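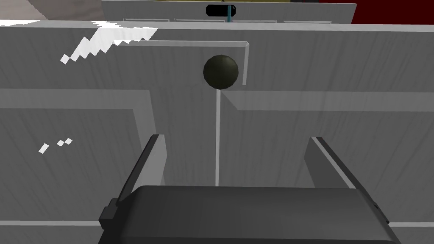 Equipment Planning: Progress Report for December

Prepared by Orysia Zinchenko for Mbali Ntuli, Akande program office

1. Status

The simulation phase of the cabinet-opening work at the Rikville site is in use as the basis for equipment selection. No hardware has been ordered. The capital line for arms and grippers stands unspent, and we ask that it be carried into the next period on the terms in section 4.

The simulated test cell has a two-finger gripper facing a light grey panel with raised molding, and a dark green sphere just above the seam between the lower sections. Panel geometry can be changed without shop time. The renderer still produces jagged white patches on the upper left of the panel. Chukwuemeka Afolabi has logged this as a lighting fault. It has no bearing on contact calculations but must be cleared before any camera-based trials are run on rendered views.

2. Findings that affect the purchase

Finger reach. The original specification called for short parallel fingers. Approach paths close to the molding leave little clearance for the gripper body, and we now favor angled fingers with interchangeable tips. Tanko Tamuno is revising the drawing.

Wrist sensing. A force sensor at the wrist was listed as optional. We recommend moving it to the required list. Door stiffness varies more between cabinet makers than the first plan assumed, and position control alone is a poor basis for pulling on an unknown hinge.

Computing. The existing workstations are adequate for single runs. Batch runs are slow - a full set of 40 panel variants occupies both machines overnight - but we do not consider this sufficient grounds for a new server in this period.

3. Quotations

Two suppliers have responded. Skornitz quotes the arm and controller as one package, with installation and operator training included. Momov quotes the arm alone at a lower price and leaves the controller, mounting plate and cabling to us. Omolara Dauda has put both on a common basis. Once the missing items are added, the difference is $3,000 in favor of Momov, before any allowance for our own labor.

Neither quotation covers spare fingertips. We have asked both firms for a price on four sets.

4. Requests

a. Approval to carry the capital line forward without reduction.
b. Approval to reclassify the wrist sensor from optional to required.
c. A decision on whether in-house installation labor may be charged to the project. If it may not, Skornitz is the preferred supplier.

5. Next period

Close the rendering fault. Release the finger drawing. Obtain fingertip prices and confirm delivery terms in writing. The floor anchors at Rikville also need a load check - the facilities drawings on hand predate the current slab - and Tamuno will arrange access with the building office before the purchase order is drafted.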